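Ravstead Opens Its Doors to a Winter of Repair, Reading and Really Good Soup

RAVSTEAD, September - The old seed store on Gautier Street has a new life. After two years of planning, a fair bit of painting and more than one argument over the colour of the front door (it's green, and we love it), the Ravstead Neighbourhood House will open to the public at 10 a.m. on Tuesday with a full day of free activities, and everyone in town is invited.

The House brings the Ravstead tool library, the repair bench, the community kitchen and the Saturday reading club together under one roof for the first time. Until now they've been spread across two church basements, a storage unit and the back of a bakery, and anyone who wanted to borrow a pressure canner and return a library book in the same trip had to plan their afternoon carefully.

"I've been waiting for this for such a long time," said Dorian Riviere, coordinator of the Neighbourhood House. "People here have always shared things. My neighbour has had my ladder for four summers and I've had her cake tins. What we needed was a place where you could do that with people you haven't met yet, and stay for a coffee while you're at it."

The tool library is the part most people ask about first. It opens with 673 items on the shelves, nearly all of them donated by local households, and the catalogue runs from hand planes and tile cutters to snowshoes, a cider press, folding tables, a cotton candy machine and three different sizes of turkey roaster. Members can borrow up to 2 items at a time for one week, and renewals can be made by phone. If somebody else is waiting for the cider press, and in October somebody always is, you'll be asked to bring it back on time.

Membership costs nothing for the first year. To sign up, bring one piece of mail with a Ravstead or district address. Kids under 16 can join with a parent or guardian and may borrow games, sports gear, musical instruments and anything from the craft cupboard.

The repair bench runs on Tuesday and two evenings a week, from 6:30 p.m. to 9 p.m. Last winter, in its old spot behind the bakery, the bench took in 406 broken things, and a very good number of them went home working again. Lamps were the most common, followed by toasters, zippers and kitchen chairs. The bench crew would like it known that they'll look at almost anything you can carry through the door, with the exception of microwaves and gas appliances. You're expected to sit with your item while it's being worked on. That's half the fun, and plenty of people who came in with a wobbly stool have ended up learning how to re-glue one.

The ground floor has been split into a main hall, the kitchen and a row of small rooms that can be booked by the hour for lessons, hobbies, meetings and projects. All of them have tile floors that are easy to sweep, good light and plenty of outlets.

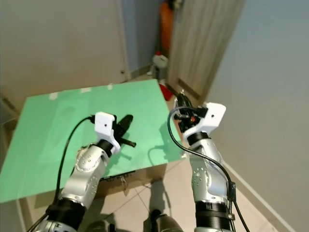
One of the small rooms at the Neighbourhood House, with two robot arms over a green board set on a cardboard box.

Room bookings open at noon on opening day. The rate is five dollars an hour for members and there's no charge at all for youth groups, seniors' groups and newcomers' language circles. Bookings can be made up to six weeks ahead through Gruveo, the online calendar already used by the rink and the curling club, or in person at the front desk if you'd sooner talk to somebody.

In the kitchen, lunch will be served every weekday from 11:30 a.m. on a pay-what-you-can basis. The opening day menu is split pea soup, a roasted squash soup with no dairy in it, brown bread and apple crisp. The big stove came from the former Bornavix cannery, where it spent decades feeding the day shift, and it took six people and a borrowed trailer to get it here. It has eight burners and a temper. Cooks who'd like to learn its ways are warmly encouraged to come to the kitchen evening later in the month - aprons provided, closed-toe shoes please.

The reading club moves into the east end of the hall, where there's a wood stove, a long shelf of mysteries and seating for as many as will squeeze in. The fall selections are on a list at the desk. New readers don't have to finish the book, and regulars have been known to turn up without having started it.

Funding for the renovation came from the town, a district heritage grant and 105 individual donors, whose names have been painted along the stair wall by students from the high school art class. Several donors asked to be listed under the names of their dogs, so please look closely on your way up.

"We had a woman come by last week while we were still hauling shelves in, and she stood in the doorway and told us her dad used to buy oats here," Riviere said. "Then she picked up the other end of a shelf. I'd say that was our real opening."

Opening day schedule

10 a.m. - Doors open, coffee and muffins in the hall
10:30 a.m. - Short welcome, followed by tours of the building
11:30 a.m. - Soup lunch
Noon - Room bookings and memberships open
1:30 p.m. - Knife and garden tool sharpening, first come, first served
3 p.m. - After-school crafts and board games
6:30 p.m. - Repair bench
8 p.m. - Fiddle tunes by the wood stove

Parking is available behind the building and along Gautier Street. The front entrance, hall, kitchen and washrooms are all step-free. Please leave the spaces beside the side door clear for visitors who need them.

Media are welcome at any point in the day. Dorian Riviere will be available for interviews from 9 a.m. and again after lunch, and can be reached through the front desk at the Ravstead Neighbourhood House.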